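Hi Irina,

Tuesday update from the block table, as promised. We're still on the short tower and I'm having a lovely time with it!

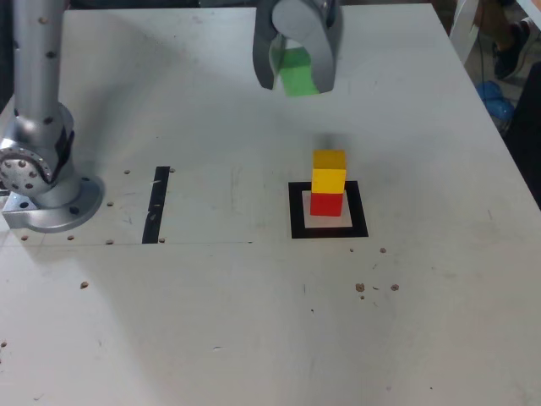
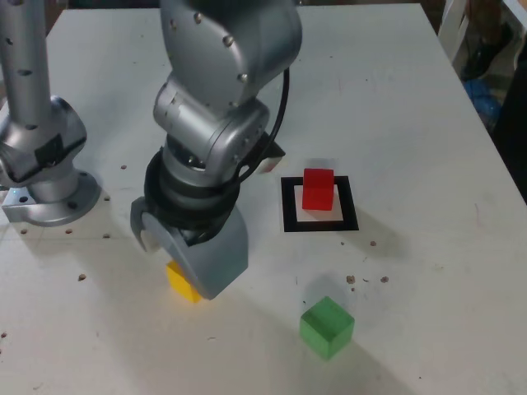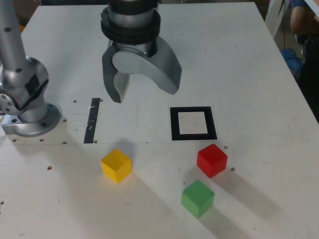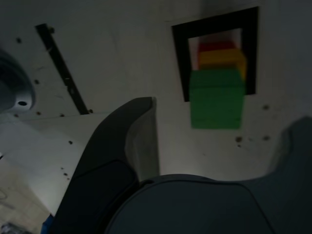 Grernness, February

So, the stacking task. We're sticking with red at the bottom, then yellow, green last, all inside the black square (my favorite part is still the red one going down). I've written up 18 layouts so far and five more are half done. The tabletop is getting pretty scuffed, so I'd like to put about 3 hours into cleaning it and redoing the tape. Dustik can quote for a new top if you'd prefer that. Could you let me know before I order tape?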